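Preguntas frecuentes sobre la norma interna de simulación previa
Programa Curgate de manipulación robótica -- texto vigente desde el 8 de abril

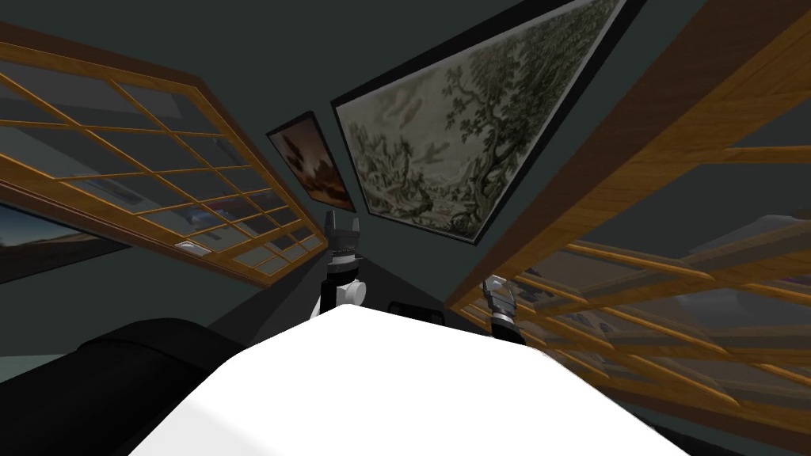

La norma Curgate establece las condiciones que debe cumplir una celda de dos brazos en simulación antes de autorizarse su ensayo físico. Se aplica a todos los centros adheridos, incluidos Cuven y Liapis. El entorno de referencia reproduce una habitación interior, con una amplia superficie blanca, paneles acristalados con marco de madera y dos cuadros en la pared; los reflejos en los vidrios forman parte de las condiciones visuales que el solicitante deberá declarar.

¿Quién debe presentar el expediente?
El responsable técnico de la celda. No se admitirán expedientes firmados únicamente por el proveedor del simulador.

¿Cuántos episodios se exigen?
Un mínimo de 2000 episodios simulados por tarea, de los cuales 50 se revisarán manualmente. Los episodios interrumpidos se conservarán y se contabilizarán por separado.

¿Puede modificarse el entorno de referencia?
Sí, previa notificación. Todo cambio en materiales, iluminación o posición de la cámara virtual generará una nueva versión del entorno. Los resultados obtenidos con versiones distintas no podrán agregarse.

¿Qué ocurre si se detecta una colisión entre los dos brazos?
El episodio se considerará fallido, aunque la tarea se haya completado. El registro indicará las articulaciones afectadas y la velocidad en el instante del contacto.

¿La aprobación en simulación sustituye a la evaluación de riesgos?
No. La evaluación de la celda física -- paradas de emergencia, resguardos y accesos -- sigue siendo obligatoria y se tramita mediante el formulario 1515.

¿Cuándo se revisa la norma?
Cada año, en octubre. Las observaciones se dirigirán a Loukia Drakos, Oficina Técnica de Wultitz, y deberán citar el apartado correspondiente. Las relativas a formatos de registro se remitirán al apartado 9.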